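The Morning Before the Opening

Urszula Wysocka had the key to Stodside for exactly one hour before she fell in love with the place. Brick walls! Dark plank floors! She walked from one end to the other and back again, just to hear her shoes.

"You know you have to sweep it," said Teresa, who had carried the box of cups up from the street and wanted to put it down somewhere clean.

"I want to sweep it," Urszula said, and she meant it. She had rented three rooms in her life and never cared for the floor in any of them. But this one was the color of strong tea, and under the plaster dust it had a shine that made her want to get down on her knees and look along it.

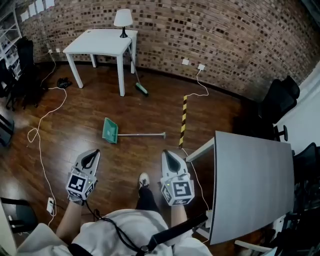 She started by the wall and worked backward, humming, plank by plank. The dust came up in soft gray rolls. Between two boards she found a button, then a bent hairpin, then a ticket stub with the number 671 on it, and she was so pleased with the ticket that she ran to show it.

"Coat check," said Teresa, holding it up to the light. "They must have had dances in June. My aunt always talked about the dances."

"Then we'll have dances!"

"We're opening a tea room."

"A tea room with dances — why not?" Urszula tucked the stub into her pocket and went back for the corner. She still had the whole far side to do, and she couldn't wait to see what was in it.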